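Kitchen & Household > Appliances > Paper manuals, are we done with them?

Page 1 of 1

crumpet_static
Bought a Vodell bread maker in August. Lovely machine, makes a loaf like a small suitcase. In the box: the machine, a paddle, a measuring cup, and one sheet of paper telling me to go to a website. The website wants an account. The account wants my phone number. I wanted to know how much yeast.

My old one came with a 100-page book, of which 7 pages were in English, and I read every one of them in the bath. When did this stop? Does anyone still get a proper manual with anything?

gravelboat
Stopped when they worked out you'd buy it anyway.

I don't miss them much. I had a drawer full and when we moved I found the instructions for a video recorder, two irons and a fondue set I've never owned. The PDF is fine. You can search it. Try searching a drawer.

mrs_pelmet
You can search a PDF if you can find the PDF. I had an error code on my Omow washing machine and the site offered me every model except mine, then asked if I'd found the page helpful. Mine is the 2606. They had a 2605 and a 2607. I can only suppose mine was made over a bank holiday.

In the end I rang them and a very nice lad read it out to me over the phone, from what sounded like a paper manual. I could hear him turning over.

crumpet_static
He's got the last one. They pass it round the office.

tinofbuttons
I write these things for a living (small appliances, mainly, and one regrettable year of garden sprinklers) so let me take my beating. The single sheet is the hardest job going. You're given one side of A4, the legal lot want half of it, and marketing want the logo bigger. What's left is for telling people how to use the thing. So the text goes down to a size only ants can enjoy, and the diagrams shrink until you can't tell a filter from a hinge.

A single sheet can still be good, mind. Small print, a few little drawings, logo kept modest in the corner, and it all lies flat beside you while you get on with it:

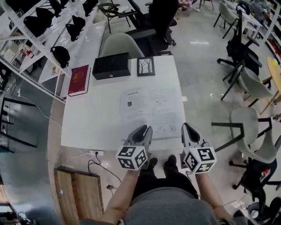

gravelboat reckoned that was all very well until the sheet went out with the recycling, and that the whole argument for paper fell over on bin day. You can't lose a website. I've lost the sheet for my Yu kettle twice and I only had it once.

mrs_pelmet
You can lose a website very easily. Niltumov did. I had one of their slow cookers, and the firm was bought by somebody, and the help pages now lead to a shop selling scented candles. The cooker still works. The booklet is still in the drawer. It has gravy on it, but it opens.

odd_sock_admin
Moving this from General to Appliances. Carry on. Please don't post links to those manual download sites, half of them will put a toolbar on your computer and the other half will sell you a toolbar.

gravelboat
Fair point on the candles. I'll give you the candles.

But who reads them? Be truthful. My brother-in-law builds a wardrobe by looking at the picture on the box and shouting. I've never seen an adult sit down and read a manual before plugging something in.

crumpet_static
Hello. In the bath. Keep up.

halfpastsoup
I don't read it first, I read it third. First I try it, then I try it harder, then I read it. That's why it has to be paper. By stage three I've got flour up to the elbows and I'm not touching my phone.

tinofbuttons
Halfpastsoup has just described the findings of every user test I've ever sat through, and for nothing. People read when they're stuck. So the troubleshooting table should be at the front, and every firm I've worked for has put it at the back, after the warranty, after the address of an office that closed.

Since people asked by private message (two of you, I'm choosing to be flattered), my rules for a decent instruction sheet are as follows. Big numbers for the steps. One action a step. Leave the greeting out, they've bought it, they don't need congratulating. And write it at a table with the product in front of you. I've been handed a spec and told to get on with it from that, and you could tell. 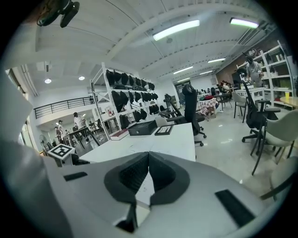

The other rule is to test it on somebody who is slightly cross. A calm reader will forgive you anything. Give it to someone who has missed lunch and you'll learn which step is rubbish within the minute.

mrs_pelmet
I'm available most afternoons.

gravelboat
I still say PDF. But put the yeast on the sheet, I'm not a monster.

halfpastsoup
Did you ever find out about the yeast?

crumpet_static
I made the account. It sent me a code, the code had expired, it sent me another. Then it showed me a video, with music, of a woman laughing at a baguette. No yeast.

I used the amount from the old book and it came out fine. Slight lean to the left.

tinofbuttons
Check the paddle's pushed all the way down. It'll be in the manual.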